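How to Compare Two Grippers on One Soft, Squishy Job

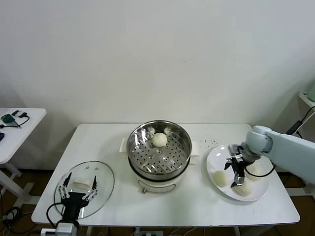 Page last changed: Dec 15, 2022, by Adjoa Abugri

Steamed buns are my favorite gripper test right now! They're cheap, they're round, they dent if you squeeze too hard, and you can put the whole setup on one table. I run a two-finger gripper on the right arm and a multi-fingered hand on the left, with the steamer in the middle and a plate on the right where the right arm can get at it. The glass lid goes flat on the left, under the hand.

What you need

Two arms (or one arm and some patience with a wrench)
A steamer pot with a lift-off lid
A plate
A few buns, plus spares for when you crush one
A log sheet or a spreadsheet

Step 1. Set a force limit before anything else

I use the Fekine controller, which takes a grip limit as a plain number from 0 up to 3,437. Don't start in the middle. Start at 100 and work up until the bun stays put when you lift it. My first try was 3,000 and I was picking dough out of the finger pads all afternoon. Write down the lowest number that holds, and do this over again for each hand, as the same number won't feel the same on both.

Step 2. Teach the plate first

Plate picks are easier than basket picks, so get those going before you try the steamer. Point the two-finger gripper straight down, stop just above the bun and look at where the fingers will land. When buns sit close together, one finger can come down right on a neighbor. I turn the wrist a little until both fingers have a gap to drop into (this fixed more of my bad picks than any setting did).

Step 3. Now the basket

The walls are the hard part. A bun near the back doesn't leave much room behind it, and polished steel throws glare at the camera. If your depth picture looks full of holes, move the lamp before you start blaming the software. I lost most of a day in March to that one!

Step 4. Swap jobs

Give the multi-fingered hand a turn with the buns and let the two-finger gripper have a go at the lid. Keep the speed the same for both or your notes won't mean much. I score each try as clean, dented or dropped, and I leave the crumbs alone until the run is over so I don't bump the plate.

Step 5. Check your cables

Run both arms slowly through the full path and watch the loops near the wrists. They need enough slack to turn but shouldn't drag across the plate.

My log sheet is in the Loltitz folder under "buns", and the blank copy is the one to use.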